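TOUR NEWS: FALLOW GO BACK OUT

14 Feb 2018

Quick one this month, writing between load-outs. Fallow are adding a second leg to the Leleck tour. Seven more nights, all small rooms, all places we skipped the first time and got yelled at about in the comments. Fair enough.

Mailing list gets first go at tickets, same as before. Same code as the January email. If you deleted the January email, write back to this one and Somtochukwu will send it again (be nice, she's doing the inbox and the merch on her own until we're home).

The first leg was longer than anything we've done. Voices mostly held up. Ignacio lost his for two nights and we did "Salt Yard" as an instrumental, which a few of you said you liked better?? He has read those comments. He's fine.
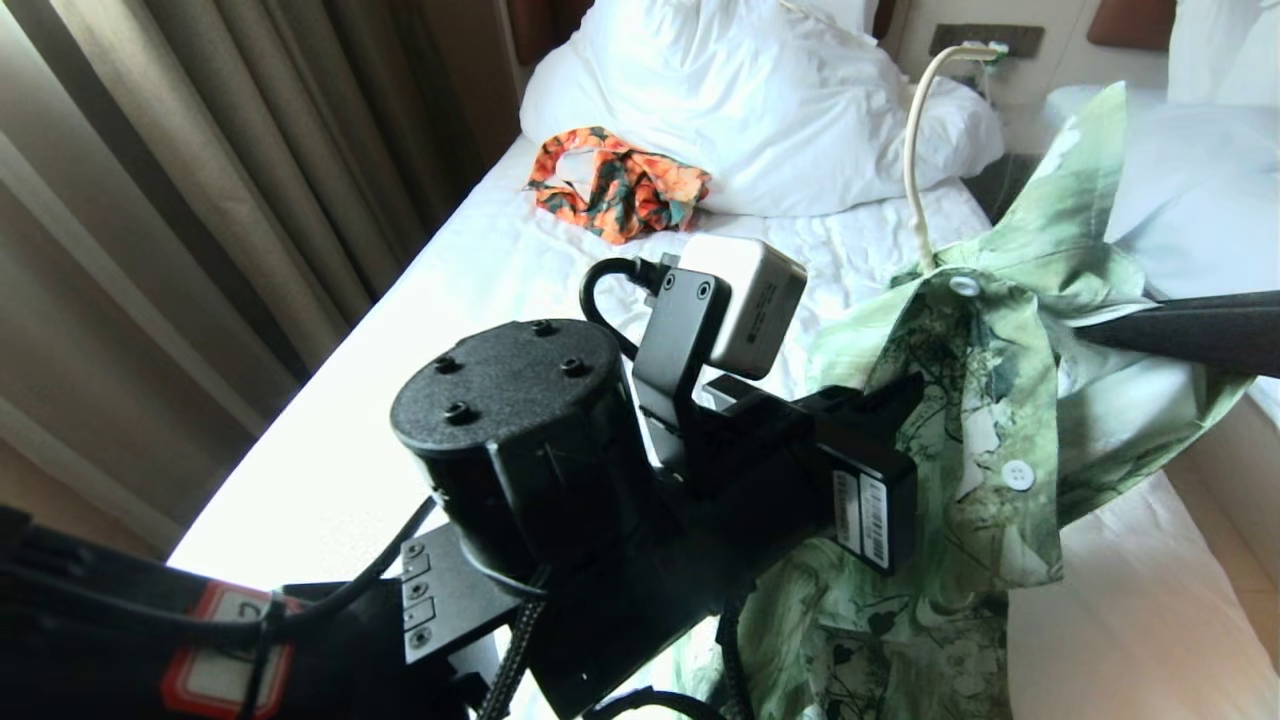

Set list is going to move around more this time. We got stuck in a rut by the end, same opener every night, same three songs in the middle. So the plan is a fixed first two and a fixed last one, everything else picked at soundcheck. "Low Water" is coming back. "Parade Horse" is getting a rest. The new one with no name yet will probably get played and will probably still have no name.

Wernetach is the big one for us. 466 capacity, biggest room on this leg, and the PA there is really good, we saw somebody else there last year and just stood by the desk the whole night. Doors are early because of the curfew. Support goes on 42 minutes after doors, don't ask me why 42, its the venue's sheet. 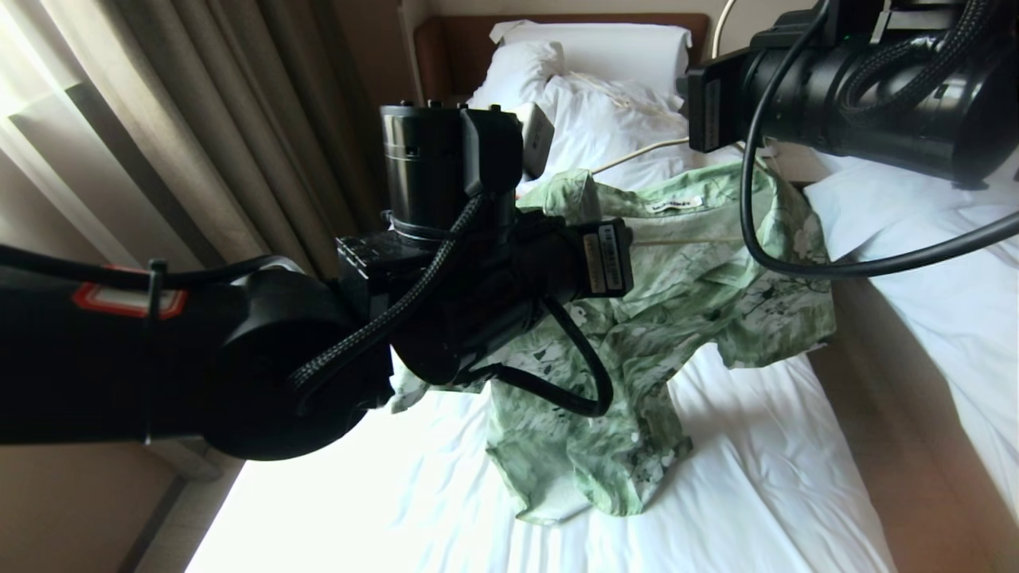

TICKETS AND DOORS

List presale first, then whatever's left goes on general sale the week after. Four per person. No paper tickets at any of the rooms exept Wernetach, they still do them and they look great, keep yours.

All ages everywhere but the last two nights. Those are in bars. Sorry. We tried.

If you need a seat or step-free entry, email before you buy and we'll sort it with the room direct. A couple of them have stairs and no other way in, so please do ask.

MERCH

Tour shirt is sold out in every size but small. Reprint is ordered, new back print with the new dates. The live tape is a run of 200, recorded on night five, 52 minutes, one side longer than the other so expect some silence at the end of B. Tapes are shows only for now. Leftovers go up online when we're done.

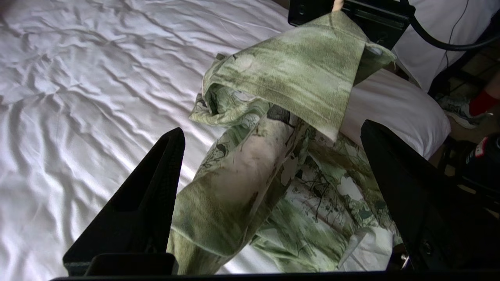 Greens on white.

Posters: same artist as last time, different color for each town. One per person at the table please, last time they were gone before the first band finished.

More when we have it. Support acts still being confirmed, two said yes, one said maybe. Next email will have the full list with set times.

Somtochukwu Olatunji, for Fallow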